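**Demonstrations with two arms in simulation: keep the slow ones or throw them away?**

Posted by Gorazd Dimitrov, 2019-02-17

Hello all. I am collecting teleoperated demonstrations in a simulator with two arms on one table. The object is a wallet, and the task is to pick it up with one gripper and open it so the cards can be reached. I drive both arms myself. We call the project Lurkeck in our group, so if you see this name in my settings, it is only a folder name.

I attach four views of my setup, from different cameras.
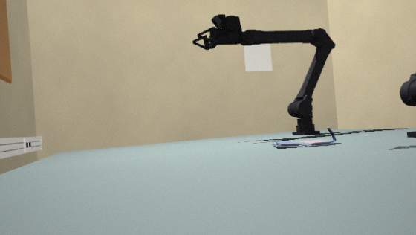
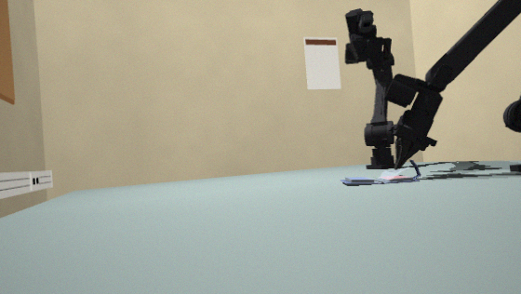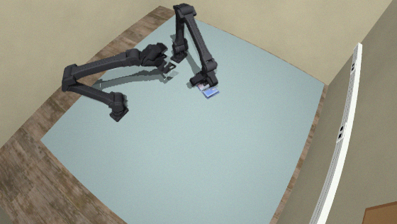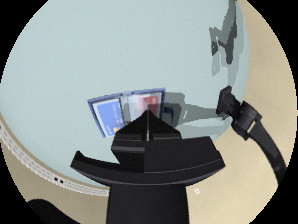

## What I have and what is my problem

I recorded 100 episodes in the first round. The longest one has 796 steps, and the shortest is less than half of this. The difference comes almost completely from me. Sometimes I come down over the wallet and stop, because I can't judge the height well, and both arms wait in the air while I think. After this pause I continue normally and the pick is fine.

When I train on everything, the policy learned my pauses very well. It goes above the wallet and stays there, sometimes until the episode ends. When I remove all long episodes, I have too few left, and the policy becomes fast but misses the edge of the wallet.

So I would like to know:

- Is it better to cut the pauses out of the long episodes, or to record new ones?
- Should I keep the episodes where the first grasp failed and I tried again?
- The fingers cover part of the wallet in the close camera when they are low. Should I remove this camera, or is it still useful with the high one?

Thank you in advance. I searched the older threads and found mostly advice for one arm.

---

**Aminu Nwachukwu**

I had the same trouble with a cloth folding task, so I can tell you what worked for me.

Cut the pauses, but be careful how you decide what a pause is. I first removed every step where the arms moved less than a small limit, and it damaged my data. When the gripper closes, the arm is also nearly still, and my script deleted exactly the moment of the grasp. Now I check three signals together: motion of the left arm, motion of the right arm, and the change in both gripper openings. Only if all of them are quiet for more than 12 steps in a row do I shorten the part, and I leave the first 6 steps of it so the motion doesn't jump. With two arms you must cut both at the same time, of course. If you cut them separately, the timing between them is broken.

About failed grasps: keep them if you recovered and finished the task. These are useful, as the policy will also miss sometimes and it needs to see how to come back. Throw out the ones where you gave up. Also look at how you recover. If you lift very high each time before trying again, the policy will do the same.

Don't remove the close camera. A view partly covered by the fingers still says something about where the fingers are, and your high camera can give the position on the table. I would train once with both and once with only the high one, and compare on the same starting positions. It costs a day but then you know.

One more thing you didn't ask. Please change the starting angle of the wallet between episodes. If it always lies the same way, you will get a good result in your test and a bad one at the first small rotation.

---

**famwood_user**

just record again, practice first. my first batches were always trash

---

**Marchetti**

I agree with most of the above, but I would not spend much time on cutting before checking the recording rate. If you save at a high rate, a short hesitation becomes a lot of nearly equal steps, and the policy sees "stay here" far too often. Try saving every second or third step and train again with the same episodes. It is a small change in the script.

For judging height, the shadow of the gripper on the table helps me more than any extra camera. Switch shadows on in the operator window if they are off there.

---

**Gorazd Dimitrov**

Thank you. I tried the lower recording rate yesterday evening because it was the easiest, and the policy waits less but still waits. Next I will do the cutting with the three signals. My old script had the same mistake with the gripper closing, I found it after reading the answer from Aminu. The wallet angle was changed only a little in my episodes, so I will record a new group for this in February and write here what comes out.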